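Ollthorpe bench notebook
September, Varkorum update, started 8:40

Picking up from the last entry. The Varkorum update is meant to go out to Prunora phones at the end of the month, and the open item is still the stalled install. The download finishes, the phone says it is preparing the update, and then the progress bar stops and stays put until somebody restarts the phone. After the restart it behaves as if nothing was ever downloaded and asks to fetch the whole thing again.

The package is 200 MB. That is small for us, so I had been treating storage as ruled out. I should not have. More on that below.

Setup this morning: 10 phones, all wiped, all on the current public build, all on the bench Wi-Fi with the screen lock on. Left them charging overnight, so battery level is not a factor this time. Same account type on each. I turned off automatic app updates on all of them, because last time the app store was busy in the background and muddied the logs.

Started the update by hand from the settings menu at 9:05. Three of the phones stalled. The rest went through, restarted and came up on the new build with no complaints. The stalled ones had nothing in common that I could see at first. Different storage sizes, different regions, one was a replacement unit from the returns shelf.

Sent the logs to Paredes before lunch and put a summary in the shared thread.

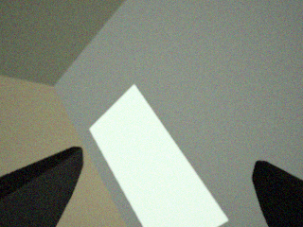
Paredes: Looked through your logs. The installer is asking for scratch space twice, once for the unpacked files and again for the check at the end, and it doesn't release the first lot before asking for the second. On a freshly wiped phone you wouldn't expect that to matter. Are you sure those phones were empty? Please check the cache partition, the free space figure in settings won't tell you anything useful here.

They were right about the free space figure. The settings page counts user storage only. The cache partition is separate and a wipe from the settings menu leaves it alone. You have to clear it from the recovery menu. I had assumed the wipe did both and so had whoever wrote our prep sheet.

Checked the cache on the stalled phones. All of them had leftovers from an older failed update, up to 200 MB of it, under a folder name the current installer doesn't recognize and so never cleans up. The phones that updated normally had a clean cache or close to it.

Cleared the cache from recovery on the stalled phones, restarted, ran the update again. All went through on the first attempt. Then copied the old leftover folder back onto a phone that had been fine, put it back on the public build, and tried again. It stalled at the same point on the bar. Did it once more on the same phone to be sure and got the same stall. I'm calling that reproduced.

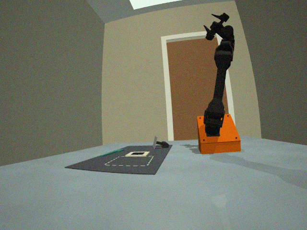 Black arm on its orange base, right side of the table.

Notes on what the user sees, for the support people at Prunora. The text on screen when it stalls is "Preparing update" and it doesn't change. There is no error, no code, and no low storage warning. The phone stays usable the whole time. Calls and messages come through. It does get through more battery than it should, as the installer keeps retrying the space request in the background. I haven't measured how much and don't want to guess in a document that other people will quote from.

If the user restarts, the downloaded package is thrown away. Anyone on a metered connection is going to pay for the download again, possibly several times if they keep trying. I'd put that ahead of the stall itself when we write it up. A stuck bar is annoying. A phone that quietly downloads the same package over and over costs people money.

Afternoon. Tried the obvious workarounds in case support needs something to say before a fix is ready:

Clearing the cache of the system updater app from settings - no effect. It clears the app's own cache and leaves the partition alone.
Freeing up user storage by deleting photos and apps - no effect, as expected.
Updating in safe mode - no effect.
Updating from a computer over a cable - works. The desktop tool uses its own unpacking step and never touches the old folder.
Clearing the cache partition from recovery - works, but I don't like asking ordinary users to go in there. The factory reset option is right next to it in the menu.

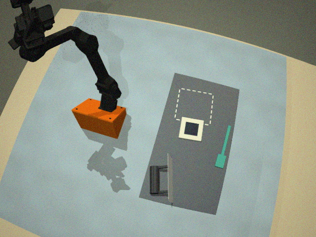 So the cable method is the one I'd give out. It keeps all user data and the desktop tool is a normal download from the support page. The drawback is that people need a computer, and plenty of them won't have one.

The proper fix is small. The installer needs to look for the old folder name as well as the new one and delete both before it asks for space. Paredes also wants the first lot of scratch space released before the final check, and I agree, but that touches more code and I would sooner see it in the next update than hold this one up. The stalled install can be fixed without it.

There is a catch. The fix lives in the installer, and the installer is part of the current build on the phone, so it can't be delivered inside the package that won't install. It will have to go out as an updater app update through the store first. That means the order matters: updater app, wait for it to spread, then Varkorum. Asked Prunora whether the rollout server can check the updater version before offering the package. No answer yet. 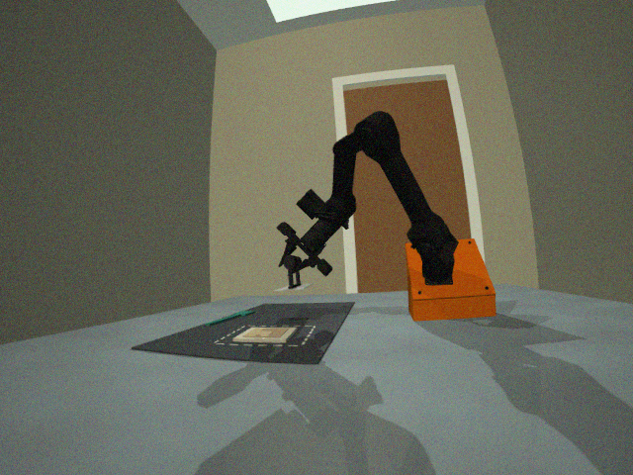
Marta Ilves
Device test technician, Ollthorpe

Left to do:

Correct the prep sheet. Wipe from settings, then clear the cache from recovery, in that order, and write down that both were done.

Go back through the older stall reports and mark which ones list a previous failed update. I suspect most of them do, but the form never asked, so it will only be there if the tester happened to mention it. Add the question to the form.

Build a phone image with the leftover folder already in place so we stop copying it over by hand. Paredes has asked for a copy of it too.

Run the battery measurement overnight on one stalled phone and one updated phone, screens off, same Wi-Fi. Both are charged and labeled. Logging started at 5:20.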